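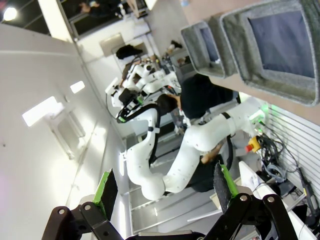
Larnimier opens its Pollock workshop to visitors on 14th March

I'm Rhona Shearer, I run the workshop at Larnimier, and I've been itching to send this one out! For one Tuesday only we're opening the doors and letting you wander in while we work. Expect pale walls, big white arms, black cabling and people in dark clothes getting their hands in close (we don't stop for visitors, sorry, but do ask us things).

Riet Schouten will be giving short talks on how we lay out a shared room so several people can work in it without bumping elbows. She's good, and she takes questions until you run out.

Doors open at 5 and we close at 9. Entry is free, but we can only take 14 people per talk, so please book ahead at the Larnimier front desk, extension 439. Coffee comes from Rivetti, next door.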